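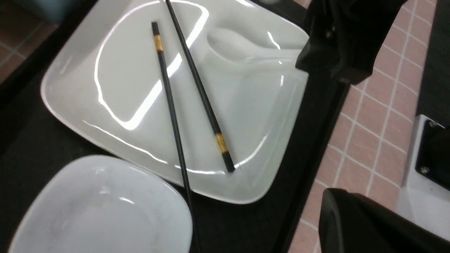 3.2 How people share a table when the plates have sections

I came to this part of the study with a hunch, and I should admit it was mostly a hunch about my own family. We always put the sauce in the wrong place. So when I started sitting in on meals in Kiltham (six households, all of them kind enough to let me stay for dinner more than once), I was watching for sauce, and I kept getting pulled toward something else: who moves the food, and when they feel allowed to.

Figure 2. A sectioned white plate with a soup spoon and two chopsticks.

Most of the earlier writing on shared meals treats the serving dish as the thing that matters. It sits in the middle, people reach in, and the order of reaching tells you about rank. I don't disagree with that, but I think it skips the personal plate, and a plate with sections like the one in Figure 2 changes what people do once the food has landed in front of them. A flat round plate lets everything run together. Give the same person a plate with a ridge in it and they start sorting! Dumplings over there, pickles over here, and then a good deal of worry about whether the gravy belongs with either.

The two families I call Melska and Kiler (after the streets they live on) handled this in very different ways. At the Melska table, whoever cooked also filled the plates, and the smaller section was always left bare for the eater to deal with. I asked why and got a shrug, then a long story about a wedding. At the Kiler table the plates went round empty and you were expected to fill your own neighbor's small section before touching yours. I got this wrong on my first visit, in February, and my neighbor sat there very politely with no pickles for over 2 minutes before somebody's aunt stepped in.

I want to be careful here. My notes from that visit are thin, I was hungry, and I hadn't yet worked out the coding sheet described in 3.1. But the same thing came up again on later visits, and when I raised it, people at the table argued about it with real heat. The older eaters said it was plain manners. The teenagers said they only did it when there was company, which I was, so I can't say much about what goes on without me.

Utensils matter too, though less than I expected. People who ate with chopsticks tended to treat the ridge as a wall and kept things on their own side of it. People who used a spoon were a lot looser, and often pushed rice right over the top to soak up what was left. Several of them switched partway through, usually once the soup arrived, and the sorting pretty much stopped at that point. I had a column for switching on the Cao form (our short name for the mealtime checklist) but no column for what happened to the sections afterward, so that part comes from my written notes only. The next section goes back to the sauce.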